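Akow セル 整備メモ(README)

このフォルダには、形合わせ用の作業セル「Akow」の準備、日常の手入れ、修理の手順をまとめています。担当は Joar Nyberg です。日本語は母語ではありませんので、分かりにくい文がありましたら教えてください。直します。

最終更新:2020年10月16日
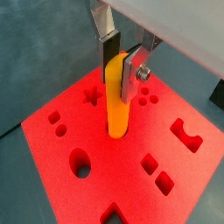 手首カメラから見た作業。1枚目は赤いフォームのボードと黄色いブロック、2枚目は台の上の黄色い円柱。
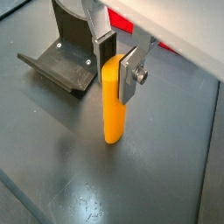
## 対象となる範囲

このメモは、グリッパの指、手首カメラ、作業台、ボードについて書いています。アーム本体の関節と制御盤は含みません。それらは Rastogi 社の保守契約に入っていますので、自分でカバーを開けないでください。

## フォルダの内容

| 名前 | 内容 |
|---|---|
| `setup/` | 起動時の確認表 |
| `fingers/` | 指の図面とパッドの型紙 |
| `camera/` | 手首カメラの校正結果 |
| `log/` | 修理の記録(古いものは英語です) |

## 作業を始める前に

1. 非常停止ボタンを押して、アームが動かないことを確認します。確認したら解除します。
2. 台の上を乾いた布で拭きます。アルコールは使いません。前に使ったとき、表面に白い跡が残りました。
3. ボードを台に置き、`setup/board_pose.yaml` の姿勢に合わせます。ボードは斜めに置く設定です。まっすぐに直さないでください。
4. グリッパを全開にして、次に全閉にします。これを3回くり返し、途中で引っかかる音がないか聞きます。
5. テスト用のブロックを持ち上げ、20秒待ちます。下にずれたら、パッドの交換に進んでください。

## パッドの交換

指のパッドは消耗品です。表面が光って見えるようになったら、滑る前に交換します。左右は必ず同時に替えてください。片方だけ新しいと、ブロックが閉じるときに少し傾き、穴の縁に当たります。

- アームを `service` の姿勢に移動し、電源を切ります。
- 古いパッドをはがし、接着剤の残りをプラスチックのへらで取ります。金属のへらは指に傷をつけます。
- 新しいパッドを型紙に合わせて切り、貼ります。
- クランプで軽く押さえ、24時間そのままにします。急ぐときも短くしないでください。
- 電源を入れ、上の手順4と5をもう一度行います。

## 指のボルト

ボルトの緩みは、このセルで一番多い故障の原因でした。把持の位置が毎回少しずつ横に動くときは、ソフトウェアを調べる前にボルトを見てください。私は一度、座標変換のコードを二日間読みましたが、原因はボルトでした。

締め付けの値は `fingers/torque.md` にあります。締めた後、ペンで合いマークを書きます。マークがずれていたら緩んでいます。ねじ止め剤は中強度のものだけを使います。高強度のものを使うと、次に外せなくなります。

## 手首カメラ

指を外した後は、カメラの校正も必ずやり直します。校正板は Jotham 棚の一番下の引き出しにあります。板の姿勢を変えながら19枚撮り、`camera/calibrate.sh` を実行します。結果の誤差が前回より大きい場合は、保存しないで、まずレンズを拭いてください。

ケーブルは、手首を両方向の限界まで回しても引っ張られない長さが必要です。結束バンドは強く締めません。

## ボードの手入れ

フォームは柔らかい材料ですので、穴の縁が少しずつ広がります。縁が欠けたボードは `log/` に書いてから交換します。水で洗わないでください。ほこりは弱い掃除機か、柔らかいブラシで取ります。

## まだ解決していないこと

- 指を閉じる速度を上げると、ときどき力の値が読めません。Sunita Bhatia が調べています。
- 予備のパッド材は Ustdale の倉庫に注文しましたが、届くのは12月の予定です。それまでは手元の分を大切に使ってください。

## 記録の書き方

修理をしたら、その日のうちに `log/` に一行でもよいので書いてください。日付、名前、交換した部品、校正をしたかどうか、の順です。校正について迷ったときは Geeta Solanki に聞いてください。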